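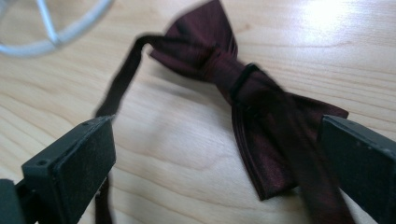 Zandeo stops the use of the Student hand-held gripper after a fault in the opening reading

Owners of 153 tools are asked to put them aside until the finger screws and the software have been checked. No injury has been reported.

Zandeo, a maker of tools for teaching robots how to handle small goods, informs its customers of a fault in the hand-held gripper Student. Under certain conditions the tool reports that its two fingers are open when they are in fact closed on an object. A person who works with the tool alone will normally see the difference at once. A robot arm that has been taught with the wrong readings will not, and it can close with more force than it should.

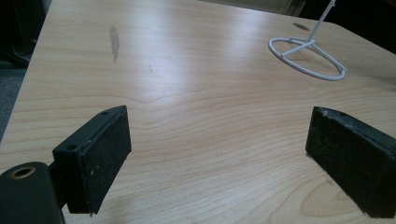
CLIRIVCOMBE, 3/25/23 – The fault was found at our workshop in Clirivcombe during the preparation of a handling task for the clothing firm Rao. The task is a simple one to explain. A bow tie has to be taken up from a wooden table by its knot or its strap, without pressing the folds flat. A white wire stand is also on the table. The tool is moved by hand many times over the same surface, and the readings are later used to teach the arm.

During a first trial with the arm, the fingers did not stop when they had reached the strap of the tie. The arm continued to close until the current limit was reached and the power was cut. The strap was damaged and one finger pad was torn from its block. The person at the table was standing outside of the marked zone and was not touched by the arm.

We first believed that the arm was at fault, and we lost several days with this idea. The arm was changed for another one and the same thing happened. Only after this did we compare the readings of the hand-held tool with a simple ruler, and the difference was clear.

The cause has two parts. Each finger is held by small screws, and on the tools concerned these screws can become loose after long use. The finger then turns a little on its bracket. The software takes this small turn for a movement of opening and corrects the reading in the wrong direction. A tool with well-fixed fingers does not show the fault, also when it runs with the old software. 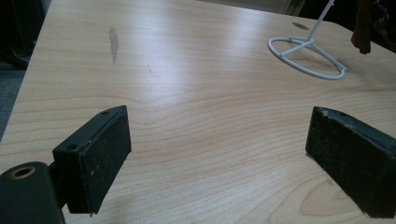 All recordings made with the Student tool in Clirivcombe have been examined again. Of 3923 recordings, 3625 are correct and can be used further. The others have been taken out and will not be repaired, as we do not consider it safe to guess what the right value was. Customers who have received recordings from us will be sent a list of the file numbers which they must delete. We ask them to train their arms again from the corrected set, even if they have not noticed any problem.

What owners of the tool must do

Please stop the recording of new tasks with the Student gripper. Do not run an arm with movements that were learned from this tool while a person is within its reach. Recordings that already exist should be kept in a separate place and not be deleted before our list has arrived.

Each owner will receive a set of new screws with thread lock, a printed gauge and the new software. The gauge is placed between the fingers at three openings and the value on the display is compared with the value on the gauge. If the difference is larger than one millimetre, the tool must be sent back to us – we pay the transport in both directions. Scuffs on the upper edge of the fingers and dust on the pads are normal wear and have no influence on the fault. A pad which comes away from its block should be replaced, but this can be done by the owner.

Until now 101 owners have confirmed that they have put their tool aside. We are trying to reach the remaining ones by telephone and by letter. If you have bought a Student gripper from another laboratory or school, it is possible that your address is not known to us, and we kindly ask you to write.

The work for Rao has been paused and will start again with checked tools. Rao has been informed of all results, including the damage to the tie, for which Zandeo has paid. We expect that all tools will be back in use in August. From then the software will also refuse to start a recording if the gauge test has not been done on the same day.

Zandeo regrets the trouble that this causes to its customers. The full test report can be requested from the Clirivcombe office and is free of charge.

Contact: Zandeo Press Office, Clirivcombe | © 2023 Zandeo. All rights reserved. | Back to top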